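Old desktop – fix it up or take it to the dump?
Forum: Home & Garage > General chat

daltby_dad
Posted 7:40 pm
Cleaning out the back room before September, kid is moving back in. Got an old desktop tower that hasn't been used in ages. Was going to haul it to the Nandton recycling center but my wife says fix it up and let the kid use it for school. All it needs to do is email, typing papers, some video. Opened it up tonight
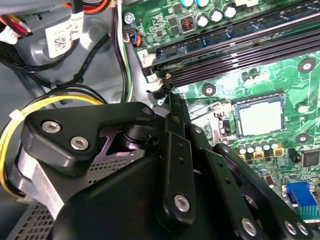
and I've never put money into one of these so no idea what's worth buying. Budget is 70 bucks tops. Also the recycling place wants 18 to take it, which seems nuts to me. Thoughts?

ivlowgal
Posted 7:52 pm
Fix it. New drive first, one of the solid state kind. Then memory if there's any left in the budget. Did that with my mom's and she quit complaining about it. Mostly.

pegboard30
Posted 8:05 pm
Disagree. Old machine, old everything. You put in a drive, then the fan goes, then something else. Seen it too many times. Put the 70 toward a used laptop. Kid can carry a laptop to class. Can't carry that.

ivlowgal
Posted 8:09 pm
Used laptop for 70 is going to have a dead battery and a cracked hinge, come on

pegboard30
Posted 8:11 pm
Got mine for less than that at the Yilma swap meet. Hinge is fine. Battery is ok if you dont ask much of it.

ivlowgal
Posted 8:12 pm
So a dead battery.

slowcooker_sam
Posted 8:30 pm
You two lol. OP what do you do with the old stuff either way? Whatever you decide get your files off FIRST. I tossed one years back with around 2,000 family pictures on it. Still hear about it at every holiday.

daltby_dad
Posted 8:44 pm
Good call on the files. Didnt even think of that. There's tax stuff on there too. Will copy it all to a usb drive before anything else.

rustyrake
Posted 9:02 pm
Did this last winter so here's my list, in order. Skip what you want.

1. Copy your files. Twice, two different places.

2. Unplug it from the wall. Then hold the power button in a few seconds. Leave the power supply closed up, don't open that part ever, not worth it for a home job. 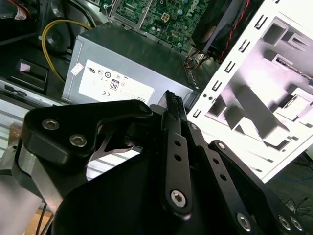
3. Dust. Canned air, short bursts, do it outside. Hold the fan blades still with a finger.

4. Look up the model number and see what memory it takes BEFORE you buy. I bought the wrong kind. Store kept a 30 percent restocking fee, still mad

5. Fresh install on the new drive. Takes an evening. Have a sandwich.

pegboard30
Posted 9:10 pm
An evening, plus the drive, plus memory, and it still wont fit in a backpack. Just saying.

rustyrake
Posted 9:15 pm
Not everybody wants a laptop. Bigger screen, real keyboard, my back hurts less. Depends on the kid

daltby_dad
Posted 9:48 pm
Ok asked the kid. Kid says a desktop is fine, there's a library with laptops to borrow anyway. So going with the drive, and memory if I can find it cheap. Anyone know if the shop in Ivlow still sells used parts? One more from tonight

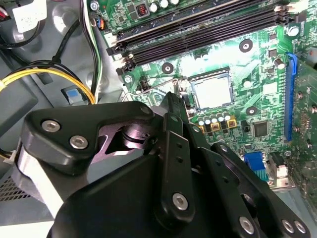
The inside, green motherboard and all.

ivlowgal
Posted 9:55 pm
Shop's still there, moved behind the tire place. Cash only last I went. Ask for the bin under the counter, thats where the memory is

slowcooker_sam
Posted 10:03 pm
And if you do end up dumping it, Nandton does a free drop off once in the fall. Don't pay the 18.

pegboard30
Posted 10:06 pm
Fine. Swap meet is still cheaper tho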